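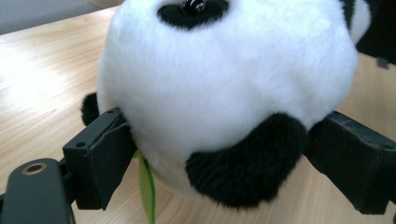 Panda wins Clodow toy amnesty, bear takes it badly

A plush panda has seen off 148 rivals to be named best in show at the Clodow toy amnesty, an event at which grown adults hand over soft toys they swear belong to their children.

The panda, a fluffy black-and-white number with a shiny black eye and a green leaf, was praised by the judges for "excellent fur" and "general roundness". It takes home a rosette and a voucher for 6 euros, to be spent at the Sostier café before the end of December.

"We looked at the eyes first, then the stuffing," said head judge Régis Coste, who has held the post for 18 years and shows no sign of being asked to leave. "The leaf was a nice touch. I'd have liked a bit more leaf."

Second place went to a brown bear entered by Lionel Riviere, who had been tipped to win and had already cleared a shelf. "It's a very good panda," he said, after a pause. "Very white. My bear has been to Trornance and back in a suitcase, so he was never going to be that white."

All the toys given up at the amnesty will be brushed, checked for loose seams and sold at the Huet winter fair, where organisers hope to raise 1,000 euros for new library chairs. The old ones pinch.

The panda will be on the front table with the other prize winners – bidding opens at ten. Mr Riviere has asked what time the doors open.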